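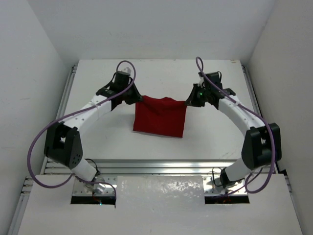

Skodari T2 Two-Arm Textile Cell

The T2 is an enclosed bench cell for cloth handling trials. Two arms are mounted at the front edge of a flat white work surface, with base plates set into cutouts in the front panel. The walls are plain white to keep the background simple for vision work. The rails are aluminum extrusion.

Part no.: 3950
Arms: 2, mirrored
End effectors: 2 grippers
Enclosure: white, left, right and back walls
Cell weight: 423 lb
Lead time: 9 weeks

Demonstration at the Tramov site

The cell is shown running at the Tramov open day on Mar 17, 2025, in room 2087. The program covers two-arm holds on a square of cloth and single-arm grips on a garment laid on the table. Zsolt Farkas runs the cell. Mahlet Wubshet takes questions on control software and mounting. 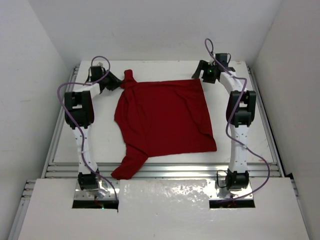

T2 with red T-shirt. Left gripper holding gathered fabric, right gripper free.

Visitors may bring their own fabric samples. Samples with metal fasteners are not accepted for the demonstration. Trial time after the open day is booked through Lizeth Benavides at Skodari. The next demonstration is planned for August.

Related: Protard gripper fingers, spare cable sets, replacement table boards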